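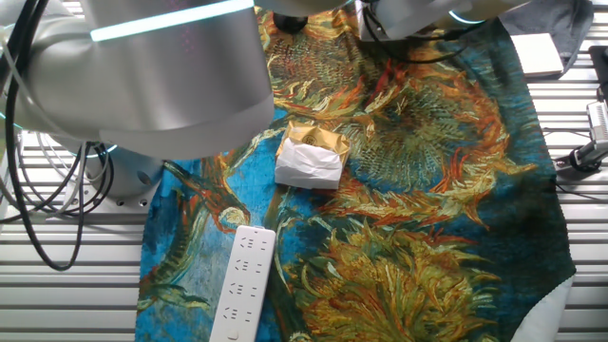
Home | Science | History | Animals | Ask a Question

How Does Electricity Get to Your House?

Thursday, October 11, 2018

When you turn on a lamp, the electricity has already made a long trip. Most of it starts at a power plant. In many plants, steam, water or wind turns a big wheel called a turbine. The turbine spins a generator, and the generator makes electricity.

The town of Plellby gets its power from a plant 96 miles away. Thick wires on tall steel towers carry it across the country at very high voltage. Voltage is how hard the electricity is being pushed. A high push wastes less energy on a long trip.

Near town, the wires reach a substation. Machines called transformers lower the voltage there. The substation at Plellby serves about 3000 homes. Smaller transformers, on poles or on the ground, lower it again before it goes into a house.

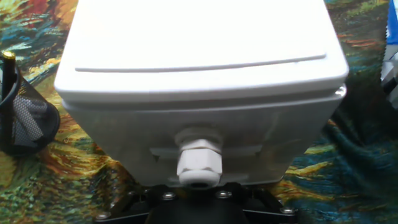

Inside a house, wires run through the walls to the lights and outlets. Places where wires join need to be covered, so that people can't touch them and dust stays out. Covers come in many shapes. A white plastic enclosure with a lid is one kind, and you can find the seam where the lid meets the body. Plastic is a good choice for a cover because electricity does not flow through it easily. Never open an electrical box yourself. Ask an adult.

Words to know
Generator: a machine that turns motion into electricity
Transformer: a machine that raises or lowers voltage
Insulator: a material that electricity does not flow through easily

More to read
Why Do Magnets Stick?
The Windmills of Skollville
What Is a Fuse?
How Castillo Got Its First Street Lights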